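Two-armed robots take over cutlery sorting at Jallar meal kitchen

Last updated: March, 4:15 p.m.

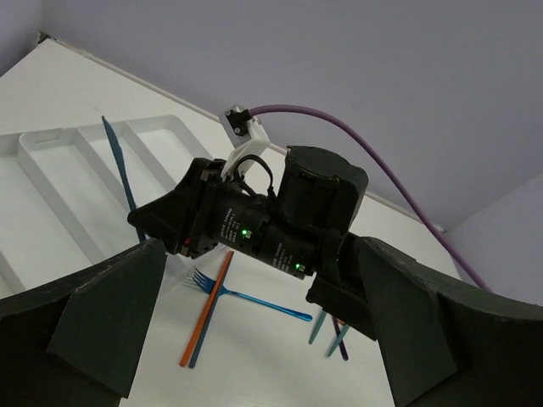
One of the arms with a dark teal-blue utensil at the cutlery tray, with a fork and other pieces still on the table.

The packing room at Jallar, a contract caterer that supplies school and hospital cafeterias, has started using two-armed robots to sort reusable cutlery. The job used to take up the first part of every afternoon shift.

The company has installed two of the robots next to the dishwashing area. Each has a pair of black arms with grippers and works at a white table. Cutlery that has been through the wash is set out on the table, and the arms pick it up one piece at a time and place it in a divided tray. Filled trays go on a cart to the packing line, where staff match them with meal orders.

Jallar uses colored cutlery because many of its customers ask for it. Schools want bright pieces that are easy to spot in a trash can, and some hospital wards use color to tell one diet from another. The mix makes sorting slow. A wash load can hold forks, spoons and stirring sticks in several colors and lengths, and they come out of the machine tangled together.

"People think it's an easy job, and for ten minutes it is," said Khrystyna Moroz, who supervises the afternoon shift. "After a couple of hours your wrists hurt and you start putting forks in with the spoons."

Moroz said the sorting table was the station workers most often asked to be moved from. The shift rotated people through it in half-hour turns, which meant someone was always leaving one task to start another. With the robots in place, the rotation has been dropped.

No jobs have been cut, according to the company. The shift has 134 workers, the same number as before the robots arrived. Three people who spent most of their time sorting have been trained to run the new stations. They lay out the cutlery, check the finished trays and step in when an arm fails to pick something up.

Those three workers moved up one pay grade after the training, which was held on site and paid at the normal rate. The others who used to rotate through the table now stay at the packing line or in cold storage for the full shift. Moroz said that has not pleased everyone. Some workers liked the sorting turn in spite of the sore wrists, as it was the only part of the shift they could do sitting down.

The company has since put stools at the label station. A request for a longer second break is still being discussed.

The robots were set up by Kerero, an integration firm that also handles the conveyor controls at the plant. It spent several weeks in the kitchen before the start, running the arms on real wash loads after the shift had gone home. Small cameras on the arms give the system a close view of each piece as the gripper comes up to it.

Crossed and overlapping pieces were the main problem in testing, the firm said. When two thin handles lie on top of each other, a gripper can close on both. The arms are now set to slow down around a pile and take the top piece first. Staff have also changed how they lay out a load, spreading the pieces wider on the table in place of tipping the basket out in one spot.

The robots are slower than a practiced person. Moroz said a good sorter can still finish a load well ahead of the machine, but the machine keeps going through breaks and the shift change. Trays are now ready when the packing line opens, where before the line often waited for them.

There have been stoppages. In the first days, arms halted several times when a piece slipped and landed across two compartments, and an operator had to clear the tray and restart the station. Those stops have become less common, Moroz said, though long-handled pieces still cause trouble - they have to be tilted before they will lie flat.

Workers are told not to reach onto the table while the arms are moving. Each station has a stop button on both sides, and the restart has to be done by one of the trained operators. The shift ran a practice stop before the stations went into daily use, and new hires will do the same as part of their first week.

Hygiene checks stay with people. An operator looks over every tray before it goes on the cart, and any piece with food left on it goes back to the wash. The grippers are wiped down at the start and end of the shift and again after any spill.

Jallar plans to keep the two stations running through the end of the school year and then decide whether to add more. Its smaller kitchen in Garkik, which prepares meals for nursing homes, has asked for one. That site has a narrower packing room and would need to move its drying racks to make space.

A second use is also being looked at. Tkachenko, a supplier of washable trays, has sent the company samples with wider compartments that may be easier for the grippers to fill. Moroz said her shift will try them by hand first. "If my people can't work with a tray, I don't want it here, whatever the robot thinks of it," she said.

The plant's staff representatives will meet with managers again next month to go over the break request and the training schedule for additional operators.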